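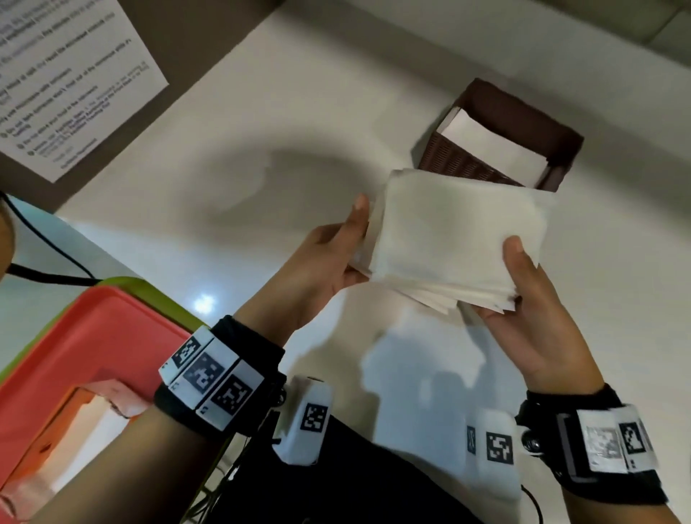
A stack of white paper napkins held between two hands

The Lendis method is a system of movement exercises for the hands, wrists and forearms. It is taught in small classes and in one-to-one lessons, and is classed by its teachers as movement education, distinct from physiotherapy or hand therapy. The method takes its name from the Lendis studio in Balbridge, where it was first taught by the dance teacher Hala Chraibi. A later written syllabus, prepared with Gayan Majumder, is the version in general use.

Background

Chraibi taught contemporary dance and floor work before turning to the upper limb. Her early classes were meant for dancers who took weight through the hands and complained of stiff wrists. Musicians and office workers began to attend in larger numbers than dancers, and the floor work was moved to the end of the lesson, where it became optional.

Majumder, a former climbing coach, joined the studio as a second teacher. He drew up the order of exercises now known as the long sequence and introduced the use of a table in place of the floor. The two disagreed over the place of grip strengthening, which Chraibi wished to leave out altogether. The written syllabus gives it a short section near the end.

Principles

The method treats the hand as the far end of a chain that begins at the shoulder blade. Exercises start with the forearm supported, so that the muscles of the shoulder are not needed to hold the arm up, and the support is taken away by stages. Movements are small and slow. Students are told to stop well short of the end of their range and to rest between repetitions.

Three terms recur in the teaching material. "Yield" means letting the weight of the arm pass into the table. "Carry" means lifting the wrist while the fingers stay slack. "Spread" is the widening of the palm between the base of the thumb and the base of the little finger, and is practised with the palm facing down, then up, then with the hand on its edge.

Breathing is left alone in the first lessons. The syllabus states that students who are asked to match movement to breath tend to hurry the return phase, and defers the subject to the second level.

Long sequence

The long sequence contains 17 exercises in four groups. The first group deals with turning the forearm, palm up and palm down, with the elbow bent and resting. The second covers bending and straightening the wrist. The third is given to the fingers, which are moved singly and in pairs, and to bringing the thumb across the palm. The fourth group returns to whole-arm movement and includes reaching, pressing and the optional floor work.

A full run takes 20 minutes. A reduced form, the short sequence, omits the fourth group and is used at the start of lessons. Left and right sides are worked separately in the first and third groups and together elsewhere. The side that moves less freely is worked first.

Equipment

A table at elbow height and a chair without arms are the only fixed requirements. Many teachers add a folded towel under the forearm. Soft balls and short wooden rods are used in the grip section. The Nanayakkara board, a sloping hand rest with a shallow groove for the middle finger, was designed for the second level and is sold through the supplier Steltik. Its use is discouraged for beginners, as the slope fixes the wrist at one angle.

Teaching and certification

Teachers train at Balbridge over two residential blocks, the first of which is held each November, with supervised teaching between them. Candidates are assessed on a complete lesson given to a student they have not met before. The register of teachers listed 433 names on August 3, 2020. Registration lapses after 4 years unless a refresher block is attended.

Lessons were given only in person for most of the method's history. Remote lessons are now allowed for students who have completed the first level, on condition that the teacher can see both elbows throughout.

Reception

The method has been taken up mainly by string players, keyboard players and people who do close manual work. Supporters value its slow pace and the lack of special clothing or floor space. Critics have pointed out that the exercises overlap heavily with ordinary range-of-motion work, and that the separate vocabulary makes comparison difficult. Roughly half of the first-level material has a close match in standard hand exercise sheets, by Majumder's own reckoning.

No controlled study of the method has been published. Its teachers are instructed not to offer it as a treatment, and the syllabus requires that students with recent fractures, numbness or swelling in the hand be referred to a doctor before lessons begin.

See also
Movement education
Range of motion
Forearm rotation
Hand therapy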